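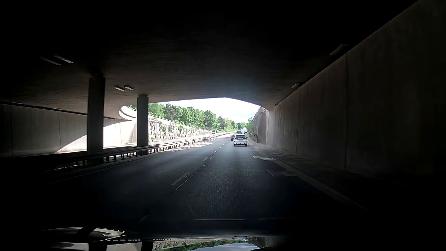

Bullham camera trials: two cameras, one controller

Bullham is our small lane-following project, and this page covers the part where we had to choose a forward camera. We had two on loan, a Lastico and a Sotance, and one Phetsri controller to run them from. The controller takes the video, finds the lane edges and works out a steering angle. In these trials it only wrote the angle to a file. A person did all the driving.

Both cameras went behind the windscreen on the same bracket, one at a time, with the lens at the same height. The bracket was the slowest part of the job. The Lastico has its mounting holes on the base and the Sotance has them on the back plate, so Chalerm Ongart made an adaptor from aluminium angle, and then a second one when the first turned out to be two millimetres too tall. We checked the aim against a board in the yard before each run.

Settings were left as close to the makers' defaults as we could manage. Exposure was on automatic for both. The Sotance lets you limit how fast the exposure changes and we left that alone, although we may come back to it. The Lastico has no such setting, or none that we found in the manual.

What we wanted to know was how the controller coped when the light changed quickly, because the old camera used to lose the lane going in and out of shade. When that happens the Phetsri holds the last steering angle for half a second and then gives up. On a straight road you would hardly notice it. 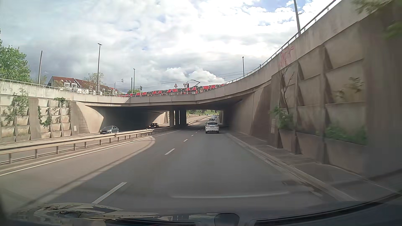 Paweena Nuchit wrote to ask why we scored the lane edges and left the steering angle out of it. In her view a camera can drop an edge for three or four frames without the controller caring at all, so the count makes a camera look worse than it is. She would log the angle from both, lay one over the other and look only at the places where they part.

It is a reasonable point, and the angles are in the log, so we can still do it. The count was simply quicker. We took 3,892 frames from each camera and marked every one where the controller reported no edge or put it in the wrong place. The Lastico had 434 of these. The Sotance had fewer, but it was the one with the drop-outs on the cable, and frames that never arrived were not counted against it. That should probably change. Masanobu Furukawa has swapped the cable and wants the run repeated before anyone quotes a result. 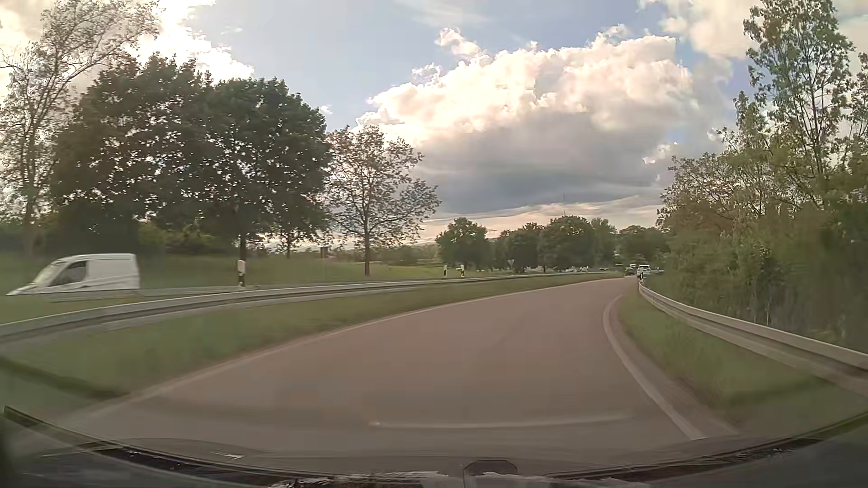 Bends were scored separately, as the controller uses a different fit for them and has to guess further ahead. The fit takes both edges and trusts the stronger one, with a weight we can set by hand. On a right-hander like this the right edge line is clearly the thicker of the two, and the one on the left is thin and starts out faint low down, so with the default weight nearly all the work is done by the inside of the curve. Guardrails are the other thing to watch. There is one on each side here, both following the bend, and the older software would sometimes take a long grey rail for a lane edge. We have a filter for that now – it throws out anything that sits too high for the distance.

Wanda Borkowska is checking 500 of the bend frames by hand, going through them in small batches. Her sheet has a column for the weight setting, which the first log did not have.

Still to do: the repeat run with the new cable, the angle comparison, and a try with the Sotance's exposure limit switched on. The Lastico goes back at the end of December.

Tormod Haugland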